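The woman who runs Mustard has told me twice that she isn't very interesting, and both times she said it while doing something I couldn't stop watching. The first time she was folding napkins. The second time she was tasting vinegar from a teaspoon at eight in the morning and making a face like a cat in the rain.

Mustard is the lunch place on the hill in Trerkthorpe, the one with the green door. It seats 30 if people are friendly about elbows. I've been eating there for years and I finally asked if I could come in before opening and bother her with questions. She said yes as long as I stayed off the mat by the sink.

So, first question, the one everybody asks: why the name? "It was the only thing my father and I agreed on," she said. "He put it on eggs, I put it on eggs. That was our whole relationship for a while." She laughed pretty hard at that, and then she went quiet and wiped down a counter that looked clean to me.

She didn't plan on cooking for a living. She kept the books at Thevar, the flooring company out by the highway, and she liked it there. "I liked the adding up. I still do. People think I must have been miserable and dreaming of soup. I wasn't dreaming of soup!" What changed was a July when the company moved its office and she didn't want the drive. The sandwich shop on the hill was up for rent, and she had 800 dollars she wasn't using (her words), plus a loan from her sister that she's since paid back.

The first menu had 20 things on it. I remember it – it was laminated and there was a fish dish I never once saw anybody order. "I threw away so much fish," she said. "I'd lie in bed thinking about the fish." These days there are six things, and the soup changes when she gets tired of it.

I wanted to know about the condiments, which people around here get a little heated over. She makes her own mustard, two kinds, and she makes a pickle relish that I would eat off a shoe. But she won't make ketchup. She tried it, over one long winter, and her regulars sent it back.

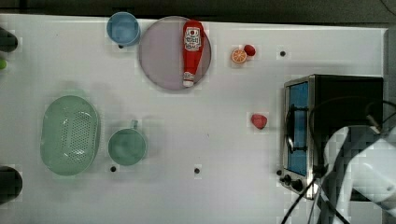 "They said it tasted like tomatoes," she told me. "I said, well, yes. But they wanted the stuff they grew up with, and I get it, I grew up with it too. You can't argue with a person's fries." She buys it now and she's at peace with that, mostly. The homemade recipe is still taped inside a cupboard.

We got onto the evening classes next. She teaches one a month over at the Mamov building, beginners only, and she's strict about the beginners part. "If you can already make a white sauce, go home." A man drove 184 miles for the dumpling night and then asked if he could just watch. She let him, but she made him wash up.

I asked if she'd ever open a second place. She looked at me like I'd suggested a second head. Then the bread guy knocked, and she went to let him in, and I got handed a crate of onions and told where to put it.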